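Bench notebook, September, morning
White topcoat for the worktops, scratch and stain trials

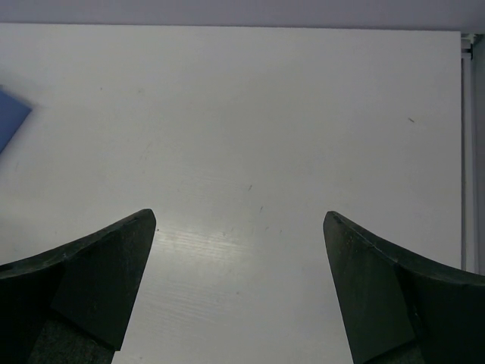

Started at 8:40. Room was 66 degrees when I came in and the heater took until ten to bring it up, so the first panels were coated later than planned.

Where we left off: the Dinetti white goes on well and levels well but marks too easily. The Lestent is harder and slower. Katherine wants a pick before the next order goes in, and she wants it to be one product for all the tops, not one for the benches and another for the counters. I still lean toward the Lestent but the yellowing bothers me.

Panels today are birch ply offcuts, all from the same sheet, sanded 150 then 220, wiped with a barely damp rag and left to dry. Primer is the last of the Ekström can. It had skinned over. I cut the skin out and strained what was under it through a paper cone, twice. Looked fine after that. New can is on the list.

Panel A: Dinetti, two coats, foam roller.
Panel B: Dinetti, two coats, brushed.
Panel C: Lestent, two coats, foam roller.
Panel D: Lestent, three thin coats, foam roller, light scuff with a gray pad between.

First coat on A and B at 10:15, C and D right after. The foam roller left small bubbles in the Lestent again. Most of them closed in a few minutes. Tipping off with a dry brush closed the rest but left faint brush lines, so on D I left it alone. Thinning by a small splash of water helped more than tipping did. I should have measured the splash and didn't. Next time use the syringe.

Batch weights for the Lestent, since I was asked to keep them: full can on the scale 1,013 grams, after both coats on C and the first on D, 791 grams. That includes what stayed in the tray and the roller, so don't use it for coverage. The tray soaks up a lot when the batch is this small. For a real coverage number somebody will have to weigh a panel wet.

Lunch. Moved the fan to the far end because dust was landing on B.

Second coats at 2:30. Dinetti was dry to the touch well before that and I could have gone sooner. Lestent still felt slightly soft under a thumbnail at the corner of C but took the second coat without dragging. The can says two hours. In this room I would say four and write that on the lid.

While those dried I went back to the older panels from last month. These have had a full cure by anyone's standard.

Coffee, left one hour, wiped with water: no mark on the Lestent, faint ring on the Dinetti. The ring came up with dish soap.
Mustard, one hour: yellow on both. Lestent mostly cleaned off with soap. Dinetti did not.
Ballpoint: both bad. Alcohol takes it off but dulls the Dinetti.
Black marker: did not bother, same result as ballpoint last time.
Coin drag, same nickel, same hand: the Dinetti shows a gray line every time. Some of that is metal left behind and rubs off with an eraser. The rest is a real scratch. Lestent shows the line too, but after the eraser I had to tilt the panel to find it.

On yellowing, I put the old Lestent panel next to the piece that has been in the drawer. The one from the windowsill is warmer. You would not see it unless they were side by side, but on a repair they will be side by side. Asked Cludon for a can of their water-based clear to try over the Dinetti, which might give us the hardness without the color shift. It ships with the next hardware order.

Katherine Escobar came by at four and rubbed C with her sleeve before I could stop her. No harm done. She asked about satin versus semigloss. I told her satin hides fine scratches better under the overhead lights, and semigloss wipes cleaner. She prefers satin. So do I, for anything that gets leaned on and slid across all day.

Third coat on D at 5:10, thin. Will leave everything flat on the rack overnight, heater on low.

To do:
Measure the thinning water.
New Ekström primer, quart, and date the lid when it is opened.
Grit 396 on the supplier sheet has to be a typo, ask before ordering the pads.
Repeat mustard on D once it has cured, not before.
Find the good paper cones. The ones in the cabinet shed fibers.

Brushes are washed and hanging. Roller from the Lestent was thrown out, it was starting to come apart at the end.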